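Skovari Bench Table, Light Finish: Four Weeks of Use

I bought the Skovari in March to replace a folding table that sagged in the middle. I use it for sorting seeds, repotting, fixing small appliances and sometimes eating lunch. It cost $348 with delivery, from Hawthorne, the furniture outlet. I paid for it myself.

The table comes in two boxes. The heavier one holds the top, and you will want a second person to get it up any stairs. The legs, brackets and bolts are in the other. Assembly took me 35 minutes with my own socket wrench. The wrench in the bag is soft and I rounded off a corner on it at the second leg.

One bracket hole was drilled a little shallow. I ran a bit into it and the bolt went in fine.

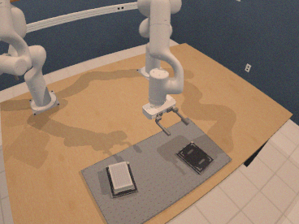 The top is the best part. It is flat across its whole length, which I checked with a straightedge, and it does not bounce when you lean on it. The finish is a thin oil. Mine had a dull patch at one end that I rubbed down and oiled again. Water beads for a short time and then soaks in, so wipe up spills. A wet flowerpot left overnight made a ring that I had to sand out.

The legs are steel and powder coated. They have screw feet for uneven floors, and those work, though you have to get down on your knees to turn them. There is no crossbar at the front, so a stool slides right under.

I also looked at the Grivance work table, which is cheaper. The one in the store rocked from side to side with light pressure, and its top was thinner at the edges. The Pendik is sturdier than either but only comes in one height, and that height is too low for standing work. 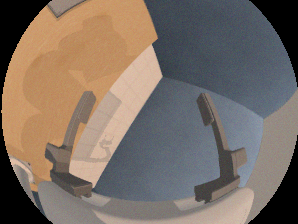
Can you clamp things to the edge? An ordinary bar clamp fits on the two long sides, but on the short sides the leg brackets are in the way and you have to go further in toward the corner.

The drawer is sold separately and I would skip it. It hangs from four short screws, the runners are rough, and it takes away knee room. I sent mine back. The return went through without trouble, but I paid the postage.

Height is adjustable in three steps. You have to unload the table and flip it over to change it, so pick one and leave it there. I use the middle one.

Noise is worth a mention. Anything that vibrates, like a fan or a small grinder, makes the top hum. A rubber mat under the tool stopped most of it.
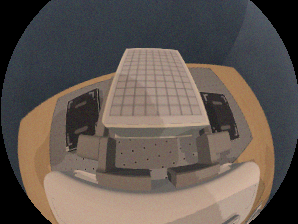

Verdict

A good, stiff table with a top that needs some care. I would buy it again at this price, without the drawer. If you don't want to oil anything, get the Pendik and sit down to work.

Posted Sunday, April 17, 2022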